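Search this notebook
Search
Go

26 July 2021

Budget day. Numbers for the bench automation have to go to Fellmont by the end of the week and I still don't have a proper list, so writing it all out here and will tidy it for the form later. Colleagues feel free to scribble underneath.

What we want the kit to do, in plain words: handle light flat stuff on a tabletop. Paper, card, small boxes, folded cloth, bagged packets. Nothing heavy. Most of the trouble is thin things lying flat, getting an edge up, and two hands where one holds down and the other does the work. So two arms, or one arm and a clamp. I keep going back and forth on this.

Arms
Kirkach quote came back at last. Small arm, desk mount, controller included. They've split the delivery out as its own line this time, 284, and it does NOT cover the crate being taken away. Asked them to requote for a pair. The person on the phone said there might be something off the second one but wouldn't put it in writing, so not counting on it.

Reach is fine on paper. Payload far more than we need. Lead time is the worry: if the order isn't in before the summer shutdown it drops into the next batch and then we're looking at next February before anything turns up. Put that in bold on the form.

Ye is the other option. Cheaper arm, software looks rough, manual is partly translated. Spares are easy to get though and we could hold a full set of joints on the shelf. Need to ask about the warrenty if we swap parts ourselves. Last time with the old feeder we lost it for opening one cover.

Grippers
Floltex soft fingers, 614 the set with the mounting plate. Went quiet when I saw that but the cheap parallel jaws won't pick a single sheet off a table, end of. Floltex do a trial loan, two weeks, we pay return post. Form is half filled in. Needs a signature from upstairs.

Replacement pads come in packs, 100 a pack. Put two packs down for the first year. Might be mean. Paper dust kills the grip and then you're wiping them every half hour, I remember that from the trade fair demo.

Suction cup as a backup? Good for card and box lids, useless on cloth. Needs air. We have no air line in that room and I'm not asking for one in the same budget, it'll sink the lot. Small bench pump maybe. Noise. Leave it out for now, note it as phase two.

Cameras
One looking down from above, fixed. One near the head height of whoever is sitting there, so we get the same view as the person. Wrist cameras if there's anything left, there won't be. Mounting pole, clamps, long cables, 817 for the whole vision line including the lights. Lights matter more than I put in the first draft. Shiny tabletops and clear plastic bags both throw reflections and the depth reading goes to bits over them. Add diffusers. Ask whether the polarising filters are in that price or extra, the quote just says "optics".

Table
Argued with myself about buying a proper frame table with slots. Decided yes. The arms need bolting to something that doesn't wobble, but the work surface itself should be swappable: dark wood top, pale top, cloth cover. If we only ever test on grey matt board we'll get a system that works on grey matt board. Offcuts are cheap, put them under sundries.

Same goes for backgrounds. Plain walls are easy. Busy ones (stripes, patterns) want testing early and not in the last month. No money needed for that, just someone to hang up some wallpaper.

Sundries, running list
- e-stop, second one for the far side
- cable tray
- edge guard / light curtain, check what safety will insist on
- test objects: box, paper scraps, napkins, packets in bags
- spare power supply
- tape, always tape
- big storage tub w/ lid

Safety sign-off: form from upstairs says a risk assessment has to go in WITH the order now, not after. Nobody mentioned that in the spring. Half a day's work. Can reuse most of the one for the label machine, change the pinch points bit.

Recording people doing the tasks by hand first costs us almost nothing and it tells us which gripper to buy. Should have been line one. Have moved it to the top of the form. Person's time, a chair, a camera at head height, a bag of bits to handle. If holding down with an open hand turns out to be most of it then the second arm could be a dumb padded press and we save a lot. Want that settled before Kirkach come back with the pair price.

To chase: Kirkach requote. Ye, warrenty. Floltex loan signature. Filters. Whether training days are capital or running costs, Fellmont changed the rule and I can't find the email.

Filed under: Equipment & Purchasing | Bench Automation

We use cookies to remember your login and notebook settings. Accept / Manage preferences

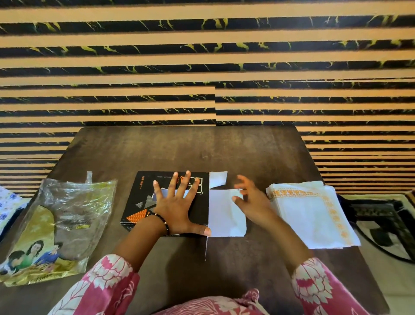

Can the Floltex fingers be tried out before we commit to buying the set?
They do a two-week trial loan and we pay the return post, but the form still needs a signature from upstairs.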